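How to Plan a Self-Guided Ghost Walk in Your Town

You do not need a tour company to put on a decent evening of ghost stories. A town with a few old buildings, a short route and someone willing to read aloud will do. The steps below are the ones we used for the Rivadico harbor walk, which we have now run every October for several years.

1. Collect the stories first

Start at the local library and ask for the town history shelf and any old newspapers on file. Write down each story with its address and where you found it. We began with the fire at the Bosman warehouse and the footsteps at the Tutura Hotel, and built the rest of the walk between them. Drop anything that involves a family still living in the house.

2. Draw the route

Keep it under 100 minutes, including stops. Mark each stop on a paper map, then walk it in daylight and again after dark. Look for places where a group can stand off the sidewalk without blocking a door. If a stop is next to a busy road, move it around the corner, even if that puts you a little way from the right building.

3. Write the script

Allow 120 words for a small stop and double that for the main ones. Read it out loud at home with a timer. Short sentences carry better outdoors. Print the script in large type and put the pages in plastic sleeves.

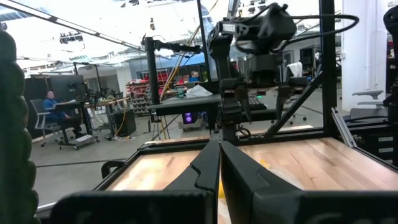
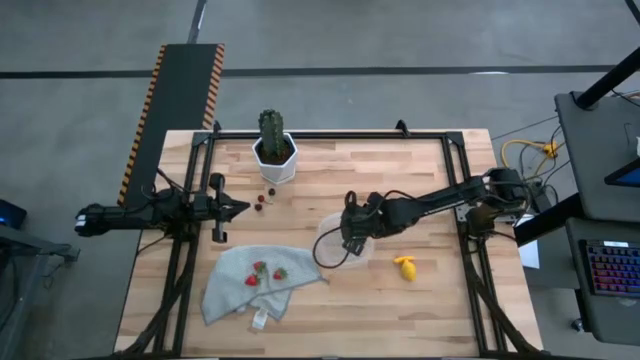 Green cactus, white pot, clear plastic tub

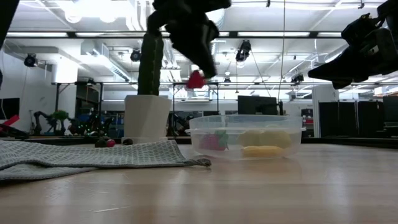

4. Ask permission

Streets and public squares are usually fine for a small group, but check with the town office. Churchyards, hotel lobbies and pub yards need a yes from whoever runs them. Wison Brewery lets us finish in its back room as long as we call a week ahead.

5. Set the group size

We cap ours at 40 people with 4 guides, split into separate groups that leave at 15-minute intervals. For a first walk, take fewer. One reader can be heard by ten people on a quiet street without a speaker.

6. On the night

Meet at 7:30 p.m. at a spot with good lighting. Tell everyone how long the walk is, where the steps are and where the last restroom is. One guide leads and one stays at the back with a flashlight and a phone. Read at the stops only, never while crossing.

If it rains hard, cut the two longest stops and go straight to the indoor finish. Keep the scripts for those stops in your bag so you can read them there.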